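Broder Expands Home Data Collection for Packing Tasks

November 16, 2025

Broder said it has widened a program that gathers examples of household packing and sorting, with the recordings going to train a learning system that will run on two-armed robots. The company started the work in March with 46 homes and now has 400 signed up.

People in the program use a pair of hand-held grippers supplied by Ernar and work at their own tables, with their own things. Each home is asked to record three short sessions a week.
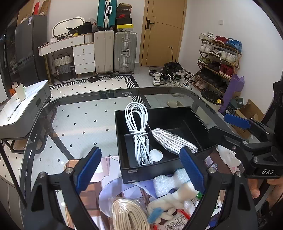
Soft and tangled items are the focus of the new round. Earlier sessions leaned heavily on cups, bottles and other hard goods, and the system trained on them did poorly with anything that bends. Collectors now work with objects such as a bundled charging cable, folded lace or a knitted glove, often with an open box on the table and other small things left close by. Broder wants that clutter kept in — a cleared table makes for cleaner recordings but poorer training.

Sessions are checked by Pathirana, which rejects those with dropped frames or long pauses. The approved ones are added to a library called Jivesora. Broder has not said whether outside labs will get access to it.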